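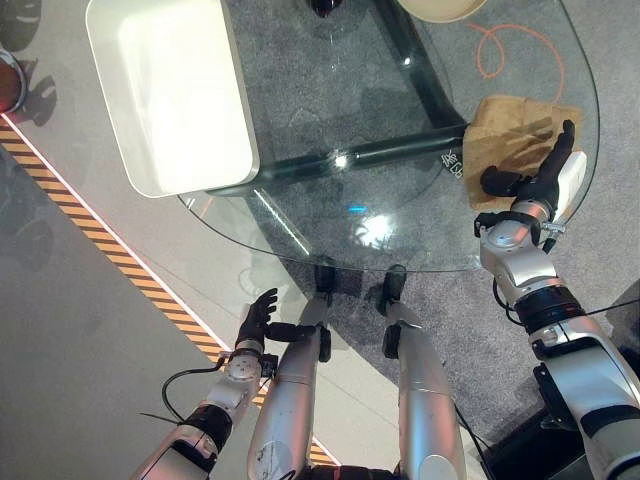

April, lounge corner, glass table

Vy wanted the cleaning routine for the glass table written down before she hands the room over, so these are my notes from going through it with her. Same cloth, same white tray as last time. Started a little after 2.

Cloth: the tan one. Washed twice now without softener and it leaves less lint than the gray ones from Roneo, which I have put back in the cupboard. Softener seems to be the reason the first batch smeared. Not tested properly, just what we both noticed.

Spray: Surker glass cleaner, diluted as on the sheet. 600 ml made up, in the bottle with the blue tape. A full wipe of the top uses very little of it. Spray the cloth and leave the glass alone. If you spray the glass it runs over the rim and down onto the metal, and then you are on your knees with a dry towel.

Order that worked:

Edges first, going around once. Then the middle in straight passes, overlapping by half a cloth. Fold the cloth to a clean side after each third of the table. Last pass dry.

Wait 10 minutes and look at the top from low down, against the light. From above you miss nearly everything, the glare hides it. Vy does this from the chair. I found two arcs I had missed on the first go and one thumbprint that was on the underside. The underside is its own job, do it once a month.

White tray: the cloth goes in the tray between uses. It kept ending up on the carpet before. The tray is also what we use to carry small stuff off the table, so take the cloth out first or everything picks up cleaner. Rinse the tray when you rinse the cloth.

Do not lean on the tray when it sits over the rim. Move it in if you need the space on that side for anything heavy.

Drinks and snacks: these stay together at the far end so that there is one patch to lift and wipe under. Tall canisters, the cola, the cooking oil, the blue soda and the rest all go there. The oil should really live in the kitchen – Nele uses it for the pan demo and wants it close, so leave it. Wipe the bottom of the oil bottle every time. It leaves a ring and the ring takes three passes to get off.

Fruit goes on the round plate, on the right. No fruit straight on the glass. The pineapple is for the Turkance visit, please don't cut it.

Trash bin stands on the carpet just past the table. Caps and wrappers go in there. 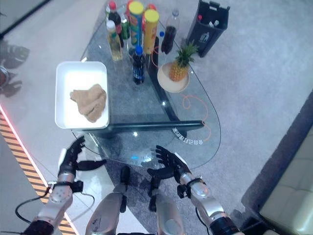

Still open

– Lettering on the base bar. White characters near one corner. I went over them lightly with a damp cloth only. Don't use the Surker on printing until someone has tried it on a spot that doesn't matter.

– Felt pads for the tray. Lương has them in two sizes, Nele Lindemann to order. Small ones should do.

– The streaks toward the middle come back by the next morning whatever I do. Could be the dilution. Will make up a weaker bottle and do half the table with each.

– Carpet under the table needs the vacuum with the narrow head, the wide one hits the base.

Stopped at 3:15. Cloth is in the wash, spare one on the hook.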